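The Carpet Stays

Gwion Hopkin wanted it gone by May. Szu-yu Tu asked him to wait one winter.

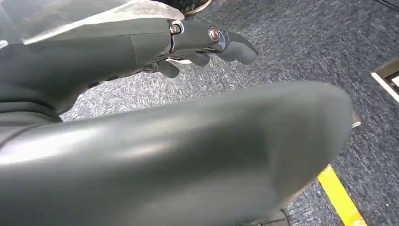
Issue 119 | Page 20

When I moved to this country I did not understand carpet. In my parents' flat the floor was hard, and you washed it with a cloth and it was finished. Here I rented a room with carpet from wall to wall, and for the first year I walked on it as if it belonged to a museum.

So I felt sympathy for Gwion Hopkin, who bought his house with carpet in every room except the bathroom. He had already asked for a price to pull it all up. Then his neighbour, Szu-yu Tu, came for tea at four in the afternoon, took off her shoes and told him that the carpet was good.

"She pressed it with her thumb and watched it come back," he says. "I had never thought of touching it."

Tu cleaned carpets for many years before she retired, and she has opinions about the colour of vacuum bags, about doormats, about people who rub. A spill must be pressed with a dry towel and left alone for a while, then pressed again. If you rub, she says, you make a small spill into a big one, and the fibres stand in the wrong direction forever.

She is also strict about plastic sheeting. It is useful when you paint a ceiling or bring a heavy wardrobe through the hall, but it moves under the foot, and it should be taped to itself and never to the pile. When the work is done it must come up the same evening. Gun-woo Cha, who repairs floors two streets from Hopkin, agrees with her on everything except the tape. He uses none, and puts books on the corners.

Hopkin hired a cleaning machine for a weekend and paid $189, which he still thinks is too much. The water came out the colour of strong coffee. He did the lounge room twice and the bedroom once, moved the sofa to the other wall – the old marks from its legs took days to rise – and cancelled the man with the knife.

I visited him in the cold part of the year. We sat on the floor, in socks, and I noticed that the house was very quiet. He has not yet decided about the stairs.

Last updated: May
Contact the editors | © Navorura Magazine | Back to top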